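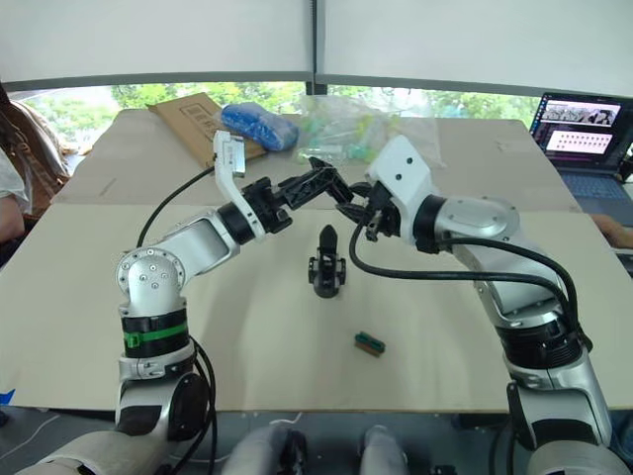
Big table, Itamstead workroom: walk-round checklist

Checked by Kristof Geerts, Mar 8, 2021. Next one due in April, and Aiguo Su has said she'll take it (thank you, Aiguo!). I've kept the same headings as the old Gova sheet so you can lay the two side by side, but I've let myself ramble in the comments, so grab a coffee.

Marks used: OK, WATCH, FIX.

1. Tabletop, general
OK. It's a lovely big surface and I still like the pale boards, even if they show every pencil mark. I did the flat hand test from one end to the other, slowly, and no splinters. I also leaned my full weight on it in a few spots (very scientific) and nothing creaked or dipped.

2. Seams between boards
WATCH. You can see the lines where the boards meet, and I ran an old library card down each one to see where it caught. Mostly it slid right over. Toward the back it snagged once, and I put a bit of masking tape there so Aiguo can find the spot again. Please leave the tape on! Crumbs and little offcuts collect in the seams too, so I brushed them out with a dry paintbrush, then went over them again because the first go mostly moved the dust to the next seam along.

3. Raised edges
WATCH. Some of the board edges stand a touch higher than what's next to them. Not sharp, I rubbed my wrist along them to be sure, but if you slide something heavy over instead of lifting it you'll feel the bump. I'd like to take a sanding block to the worst one before April. If anybody objects, tell me soon, I've already bought the paper.

4. Front panel
OK. Solid when I pushed it, solid when I pulled it. I tried every screw I could reach and only one wanted a quarter turn. The board behind it is fine too, though it's a stretch for me and I ended up on the step stool.

5. Table height
OK. 76 cm at the front left corner and 76 cm at the front right. I measured twice because last time I had the tape hooked on my shoe.

6. Way around the table
OK, just. The narrowest gap is 82 cm, between the back edge and the shelving, and that was after I moved a stack of Fererau cartons that had crept out into the walkway. They're on the bottom shelf now. Could we keep them there? I say this with love, I'm the one who walks into them.

7. Small things left on top
WATCH. There's a small wooden block with a green top toward the front, lying flat, and a little black upright piece standing farther in, pointed at the top. I'm calling it the clamp on this sheet, though it may well be a holder, and if you know its proper name please write it in. Neither is a hazard where it is. The pointed one is the one I'd think about, mostly for sleeves and for anyone reaching over without looking. Block goes flat, never on its end. Clamp stays well in from the edge.

8. Cables on the tabletop
WATCH. A thick black one runs in a wide curve over the boards. I looked along it for nicks and flattened bits and found none. Two rules, same as before: don't set anything on top of it, and don't tug it to make room. Check it doesn't rub on one of those raised edges from item 3, that's where I'd expect wear to show up first.

9. Light over the table
OK. Enough to see the seams clearly from where I stand to work. The tube nearest the door takes a few seconds to come on, which has been the case since I joined, so I'm only noting it.

10. Floor underneath
FIX, then OK. I found 3 screws and a pen cap. Picked up, bagged, and put in the Smits tin by the sink. One of the screws looks like it came from the shelving, so whoever does the shelf sheet, have a look at the second upright from the left.

11. Cleaning
OK. Damp cloth, well wrung out, wiping along the boards and staying off the cables. Then a dry cloth straight after. I skipped the spray this time. It left a sticky film near the front panel last winter and I spent a whole lunch break getting it off!

12. Stop switch, first aid box, extinguisher
OK for all of them. Switch pressed and reset. The box was short of the small bandages and I've topped it up. Extinguisher tag is in date and the pin is in.

Left to do
Sand the high edge (me).
Look at the snag under the tape again (Aiguo).
Shelf upright screw (whoever has the shelf sheet).
Name for the clamp, or holder, or whatever it is (anyone!).

The sheet goes back on the hook inside the cupboard door when you've read it. The pencil on the string is new, so please don't walk off with it.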